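Stop Tuning the Planner First
05/02/2026

I've had the same argument with Yaw Alhassan maybe a dozen times now, so I may as well have it in public. When a pick goes wrong in our simulator, he opens the planner config. I open the logs. He thinks I'm slow and I think he's guessing (we're still friends, mostly).

My case is pretty simple. Last July we had a batch of 300 runs on Dundivska, our kitchen task suite, and the failures looked like bad motion planning. Jerky paths, silly detours, arms stopping for no reason you could see. We spent weeks on cost weights! Then Estíbaliz Tejada plotted the timestamps and found that the object poses were reaching the planner up to 100 milliseconds stale. The planner was doing a perfectly nice job of planning for a kitchen that had already moved on.

I don't blame the planner people. Their knobs are right there, they have sliders, and every slider does something. Logging is dull. Most teams I know write the replay tool last, when everyone is already grumpy, and then it only replays half of what you need. We did exactly that with Molesgate, and I wrote a good chunk of it, so go ahead and laugh.

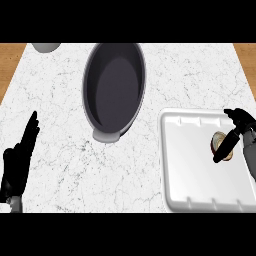

What I want from a replay tool is to stop on any single step and ask what each part of the stack believed right then. Where did perception put the object, what goal did the planner have, what was the controller told? Take the small can in the right hand, held just above the floor of the white tray, with one black finger crossing over part of it. I'd want the pose estimate and its confidence for that exact step, next to the simulator's own answer. And I'd want the left arm's command too, even though that hand is open and holding nothing, as idle arms get stale commands like any other.

Yaw says all this logging costs too much disk. Sure, it costs some. Disks are cheaper than another month of cost weights, and Sofia Kourkoulas already has a branch that drops the bulky stuff from runs that pass. I'd merge it tomorrow.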